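Setting Up Two Arms to Fold a T-Shirt in a Shared Workshop

Posted 8 December 2025 by Abenezer Hailu

We have had the pair of arms up and running at Brerholm for a while now, and so many people have stopped by the bench to ask how they might do the same at home that I finally promised to write it all down. So get yourself a cup of something and I'll take you through it the way I would if you were standing next to me (I do wander a little, sorry in advance!).

What you need

Two small arms with grippers, a wrist camera for each, one more camera mounted up high between them, a laptop, and a table that doesn't wobble. Please don't skimp on the table. Our first one rocked every time both arms lifted together, and I spent a whole evening blaming the software for it. You will also want a few old t-shirts, plain cotton, nothing slippery to begin with.

Step 1. Bolt down the bases

Clamp both bases along the same edge of the table, facing the same way. Push each arm gently with your hand at full stretch. If the base shifts at all, tighten it and push again. Getachew Tesfamariam cut us a steel plate that sits under both bases, and it made a lovely difference, but two good clamps each will get you started.

Step 2. Give the cables some slack

This is where I made most of my mistakes. A camera cable that looks perfectly comfortable with the arm at rest can pull tight the moment the wrist turns over. Move each arm by hand through its whole reach, with the power off, and watch the cable as you go. Leave a loop at the wrist and tie the rest back along the arm — loosely, please, so the joints can still bend.

Step 3. Set the grip

Start with the lowest closing force your gripper allows. On ours the scale goes up to 240 and we settled on 15, which holds cotton without dragging the whole shirt along. Try it on a single layer first, then on a folded sleeve. Soft pads on the fingers help a great deal, and you can replace them when they get shiny.

Step 4. Spread before you fold

Do this part slowly. Have each arm take one shoulder, lift a little, pull apart until the cloth is straight, and lay it down again. Small wrinkles near the hem can wait. A flap folded over on itself can't, so go back and open it out before you ask for the first fold.

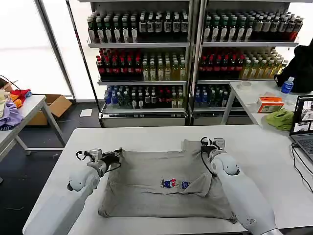 Thongchai Saengthong wrote in to ask whether the spreading could be left out if the shirt was dropped on the table more or less flat, as his own setup in the garage has only one arm that can lift properly. I'd say try it, Thongchai, but keep the shirts small and pull from the hem end.

Step 5. Save your positions

Once you have a run you like, save the start pose for both arms under a name you'll recognize in January. I called mine "shoulders 9" and was very glad of it later. Keep a hand near the stop button for the first few repeats, and run them at low speed until you can predict each move. After that, try a shirt in a different size and adjust the reach a bit at a time.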